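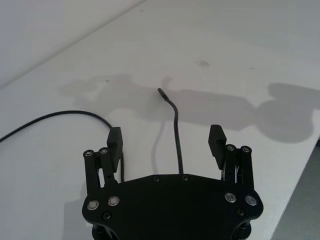
6.4 Gripper stops during opening or closing (fault 23)

Fault 23 is raised when the gripper motor current stays above its limit and the fingers have not reached the commanded position. The arm holds its pose, the gripper output is switched off, and the Flullberg controller shows the line "GRIP STALL" with the position at which motion stopped. The fault latches. It does not clear when the obstruction is removed.

The most frequent cause on the Girkia two-finger gripper is a cable caught in a finger linkage. The parallel bars close against each other like a pair of scissors, and a cable that runs along the inner side of a linkage can be drawn between them when the fingers move. A cable with a free end near the center of the palm can also fall between the fingertip pads.

CAUTION: Do not press RESET with a hand or tool between the fingers. On firmware before Nedeck 4 the gripper completes the interrupted move as soon as the fault clears.

CAUTION: Do not pull a trapped cable. The insulation may be cut where you can't see it, and a short on the tool line will damage the wrist board.

6.4.1 Freeing a trapped cable

1. Press the emergency stop. Wait until the drive lamp is off.
2. Write down the stop position shown on the controller. The display is lost at power-down.
3. Switch off the main supply and lock the switch.
4. Turn the manual release on the gripper body counterclockwise until the fingers move freely by hand.
5. Open the fingers slowly, one at a time, and lift the cable out sideways. If it doesn't come out under light finger pressure, go to 6.4.3.
6. Inspect the cable along its full length. Replace it if the jacket is cut, flattened or whitened.
7. Check the joint pins at the top of both linkages. A pin that stands proud of the bar or turns with it must be replaced.
8. Return the manual release to its stop.

Note — the fingers may rest at different angles after step 5. They realign during homing.

6.4.2 Rerouting and restart

1. Lead the cable away from the linkages on the outside of the gripper. It must not cross the palm or touch the inner side of a finger.
2. Secure any free cable end. Tape is acceptable for a test but not for production.
3. Leave enough slack for a full turn of the wrist in both directions. Check this by hand with the power still off.
4. Remove the lock and restore the main supply.
5. Clear the work surface under the gripper and stand outside the marked area.
6. Release the emergency stop, press RESET, and select HOME GRIPPER from the service menu.
7. Run 36 open-and-close cycles at reduced speed. Watch the cable during wrist rotation as well as during finger motion.
8. If fault 23 returns at the position noted earlier, suspect a bent bar or pin. If it returns at a different position, check the routing again.

6.4.3 When to stop and call service

Stop work if the manual release won't turn, if a bar is visibly bent, or if bare conductor is showing. Leave the supply locked off and tag the arm. For sites under the Lục service plan, the contact is Shireen Potgieter, extension 342. Have the stop position and the firmware version ready.

Record every occurrence of fault 23 in the maintenance log, including those cleared on the first attempt.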